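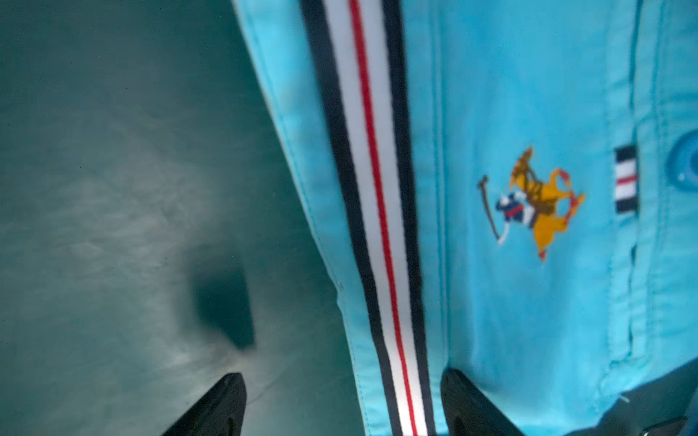 Washing and pressing shirts with sewn-on trim

Ribbon tape and embroidery do not behave like the shirt fabric under them. A grosgrain stripe stitched down the front can shrink at a different rate from the cloth, and the seam then puckers. Most of the damage is done by heat.

Before the wash
Fasten the buttons, then turn the shirt inside out. Trim loose threads at the hem with small scissors; do not pull them. Navy or red stripes next to white should be tested first: press a damp white cloth on the tape for 10 seconds and check for color.

Wash
30 °C, gentle cycle, spin no higher than 500 rpm. Use liquid detergent without bleach. Remove the shirt as soon as the cycle ends — dark dye migrates into white ribbon while the load sits damp.

Drying
Hang on a wide hanger. Pull the tape straight by hand, top to bottom, and smooth the placket flat. No tumble dryer.

Pressing
Work from the wrong side, on a folded towel, so the embroidery sinks into the pile and keeps its relief. Lift and lower the iron along the tape; sliding it pushes the fabric into ripples at the stitching lines. Go around the buttons with the tip. Woven tabs near the placket get a press cloth and low heat.

Storage
Fold beside the embroidery, never across it.

Updated November 12, 2020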